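Outdoor Litter Bins and Planters: Frequently Asked Questions

What are the Killetti bins made from?
The outer shell is precast concrete with an exposed aggregate finish. The liner is galvanised steel and lifts out from the top.

How heavy is the standard round bin?
133 kg empty, with liner and lid. The square Wevstead planter weighs 400 kg before soil is added.

Do the units need to be fixed down?
Planters are free-standing. Bins are supplied with two threaded sockets in the base for ground bolts. Bolts are not included; order part 2173.

What surface is required?
A level paved or concrete surface. Units placed on grass or gravel will settle unevenly and are not covered by the guarantee.

Can a logo be cast into the side?
Yes, on all bins and on planters from the Quartey range. Send line artwork in one colour. Fine detail and lettering under 20 mm high will not cast cleanly. A proof is sent for approval before the mould is cut.

How is delivery made?
On pallets, by lorry with tail lift. The tail lift will not take the Wevstead planter, so a forklift must be on site. Drivers do not move goods beyond the kerb.

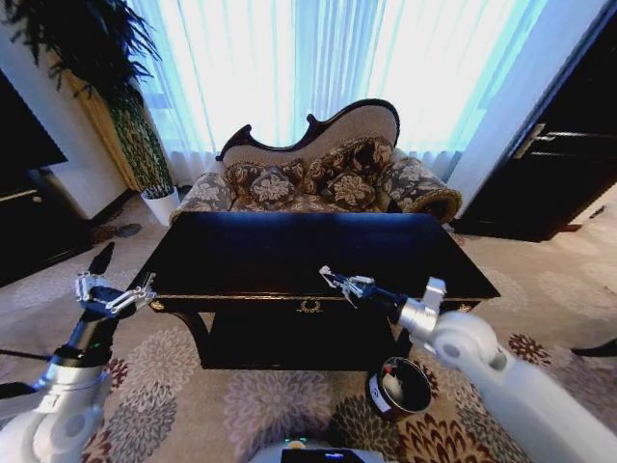

Are replacement liners available?
Yes. Quote part 2398 for round bins. Liners for the discontinued Kikance model are made to order, and the old liner should be measured across the rim before ordering.

How should the concrete be cleaned?
Water and a stiff nylon brush. Do not use acid cleaners. Sealed units should be resealed every three years.

Can an order be changed?
Until the proof is approved. Write to Hiu-tung Fu in the sales office, giving the order number.

Page last revised 5th February.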